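Home | Posts | Club log | Parts | About
Search this blog Go

Simulator notes, February

The Hommont club has moved its two-arm work into simulation until the spring round of the Vallov cup. The model has two arms with a gripper on each, and the rules allow 100 seconds per attempt. I wrote the logging script, so most of what follows concerns the logs.

We have 2598 attempts recorded so far. Of these, 753 ended with the object inside the target zone and both grippers open, the only result the cup counts. The Mendmont team reports failures by type, and I have copied their categories – dropped, timed out, collision, wrong zone. Timed out is the largest group by a wide margin.

Most of the lost time is in the handover. The left arm reaches the meeting point first and waits for the right, and the planner then replans both arms from rest. Fixing the meeting point in advance removed one replan and broke two of the older tasks. I have put it behind a flag called fonseca, after the street the club room is on.

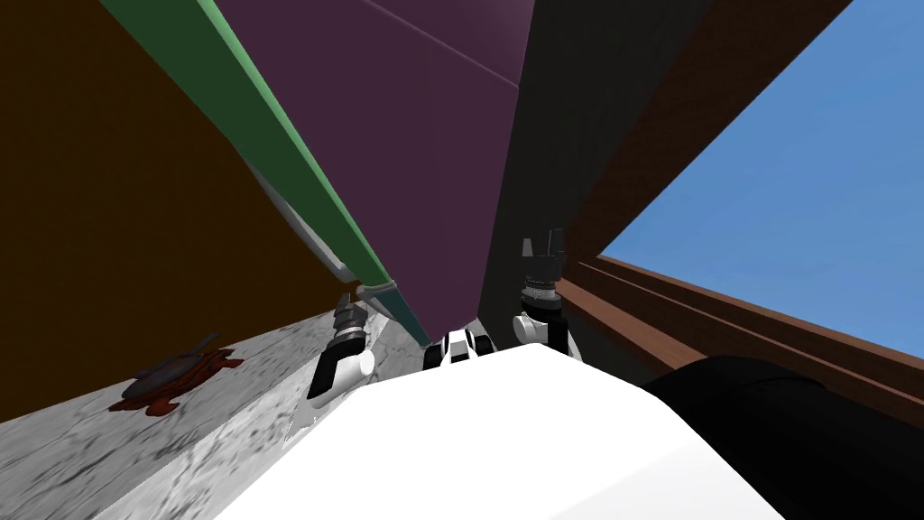 Why not train on the real arms from the start? A gear set takes weeks to arrive and a simulated collision costs a restart.

Contact settings are the remaining problem. With friction at the default the fingers slide on anything smooth, and with friction raised they hold objects they have barely touched. I settled on a value between the two and cut the closing speed to 65 per cent. The older logs used full speed and should not be compared with the new ones. They are in a separate folder with the old config file.

Next job is the timeout handling, then the wrist limits.

Contact | © Hommont club log | Back to top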